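Gallery: Bedroom laundry day

Clothes and linen sorted on the bed, April
Text by Atif Swati

The flat has no dryer and no spare table, so all the folding gets done on the bed in the back bedroom. It is next to the wall and gets the light until late in the afternoon. The bedspread stays on while the work is going on and comes off for washing the next morning.

Laundry is done every Tuesday. Two loads are normal, one of darks and one of everything else. After the winter bedding was taken out of storage there were four. Irfan Sethi did the first two before work and I did the rest.

The piles go like this. Blankets and anything large are folded first and put toward the back of the bed. Reds and pinks are kept together because the red things still give off color after several washes. Black items are left until last and laid out flat, one at a time, so the lint can be taken off before they are put away.

Pictures can be opened at full size from the index page.
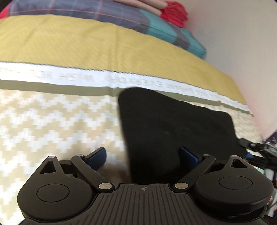 Black fabric on the zigzag part of the bedspread, with the folded plaid blanket farther back and red and pale pink folded pieces near it. 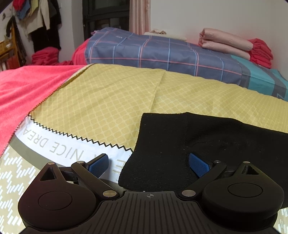
A black cloth with specks of lint, next to yellow fabric and a coral-pink towel.

Lint is the slowest part of the job. A sticky roller works on T-shirts but uses up a lot of sheets. For thicker cloth I use a Stalico brush, which has a short nap on one side and needs to be wiped clean every few strokes. Brush in one direction only. Going back and forth moves the lint around and pushes some of it into the fabric.

Towels are folded in thirds the long way and then in half. They fit the hall shelf at that size with the folded edge facing out. The shelf is 100 cm wide and takes three stacks. Pillowcases go in the drawer underneath.

The big blankets do not fit on the shelf. They measure 155 by 200 cm and even folded down they are too deep, so they go in a zip bag under the bed. We bought two bags from Codo and one of them has a zipper that sticks at the corner. Rubbing a candle along the teeth helped for a while.

Wash settings, for anyone who asked after the last gallery:

Darks: cold, inside out, short spin
Reds and pinks: cold, on their own
Towels: warm, no softener
Blankets: cold, one per load, line dried over two rails

Drying takes most of the day at this time of year. The rack stands in the hall with the kitchen window open, and the heavier pieces are turned over at noon. Socks are matched in the evening and the odd ones wait in a bag on the back of the door until the next wash.

The next gallery will be the hall closet, once the second shelf has been put up.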